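December
by Panya Duangkaew

Quick one, I have a train to catch and the laundry isn't even folded.

So. The table. After all that back and forth (sorry to everyone who had to hear it) we went with the round one. White, gray top, gets on with everything. Nithin Gowda wanted a square one so it could go flat against the wall, and I get it, I do. But I walked into the corner of the last square one so many times I had a permanent bruise on my hip. Round. Done. Moving on.

It's up at the Rusovent space, out where the corridor opens up a bit. Long white wall behind it. I've wanted something on that wall since we got the keys and I still don't know what. Shelf? Big print? A clock, Nithin says, everyone always asks the time. Maybe. I had a nice cork board picked out from Latik and then saw what they charge for delivery. No thank you.

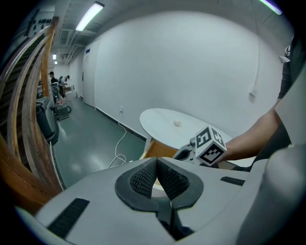 The other thing is the cable. I know it's only a cable. But there's one outlet I can use on that side, down low, and whatever I plug in ends up in a heap on the floor. I've tried tape (came up in 2 days, took some of the floor polish with it). Tried tucking it along the baseboard, it just creeps back out. Next up is those stick-on channel things, Fiteck does a white pack of six and I'm going to cut them down and run one straight along. If that looks awful I'll paint it. If the paint looks awful I'm moving the table and we never speak of it.

Also the lights. Ceiling is all pipes and ducts and strip lights, which I've sort of come to like?? Very workshop. Though after four in the afternoon it goes a bit dentist in there. Want a lamp for the table, small, warm bulb. But then that's another cable, see above, agh.

Chairs: still none that match. Two folding ones from my mom's garage for now. They pinch your fingers. Rungrueang had a pair of stools I liked, definately too tall for this table though, I measured twice and then sat on one with my knees up to test it, in the shop, in front of people.

Thursday I'm back over there with the tape measure and a pencil. If anyone has a strong opinion about the wall, tell me before then, otherwise its going to be the clock.

Ok train. Bye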